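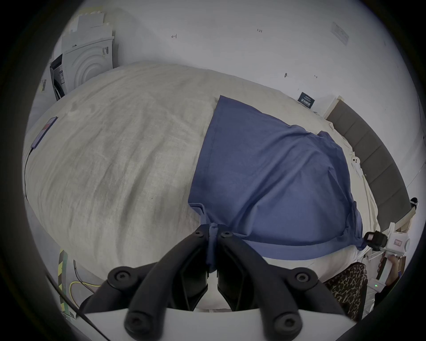
Fig. 1. Blue bed linen, with one corner gathered.

Print this page | E-mail this page

Home | Courses | Student Projects | Library | Contact

Blue From the Kitchen Sink: Dyeing Old Sheets in Numdale
Student project report by Melaniia Shevchuk
Textiles and Home Studies, May 26, 2026

My grandmother never threw a sheet away. When the middle wore thin she cut it down the length, sewed the two good outer edges together and got several more years out of it, and when even that gave up, it went into the dye pot and came back as curtains or aprons or something for a cousin. I grew up thinking every family did this, and I was quite surprised, when I moved to Numdale for school, to find good cotton sheets sitting in bags outside the thrift store on Strebel Street (perfectly sound ones, only a little yellow!). So when we were asked to pick a project on household textiles, I knew before I left the classroom what mine would be.

What I wanted to find out

I wanted to know whether people in town would keep tired bed linen longer if they had an easy way to change its color, and whether home dyeing at the sink gives a blue that stands up to ordinary washing. I also wanted an excuse to talk to people about their linen closets, which is a lovely thing to talk about once they get going.

How I went about it

I left a short survey at the library and at the Plamari laundromat, and 83 people filled it in. After that I ran dye tests at home on squares cut from a single worn-out cotton sheet. I used a cold-water powder dye with soda ash, and washed the squares 11 times on the same warm cycle, hanging them out of the sun. One set of squares went into the bath dry and another set was soaked first, as the ladies at the Dollau sewing circle told me I must.

What I found

The ladies were right. The soaked squares took the color evenly, and the dry ones came out cloudy, with pale patches wherever the cloth had folded over on itself. Corners and hems were the hardest part in both sets. The cloth is thicker there and the stitching holds on to air, so you have to keep working the seams with your fingers under the water. Polyester thread hardly takes this dye at all, and my hems ended up with a white running line that I have grown rather fond of.

Most of the fading came in the first few washes and then it slowed down a good deal. I kept a square back unwashed to compare, and side by side the difference is plain, though on a bed I doubt you would mind it.

In the survey, the reason people gave most often for getting rid of sheets was stains, then loose elastic, then simply being bored with them. Six people wrote that they already dye at home, and one of them kindly added a recipe on the back using onion skins, which I have not tried yet but will in August.

If I did it again

I would test pillowcases as whole pieces, and I would buy rubber gloves that fit. I would also ask how old the linen was, a question I left off the survey and missed all the way through.

Contact the department office | © Numdale Student Projects | Back to top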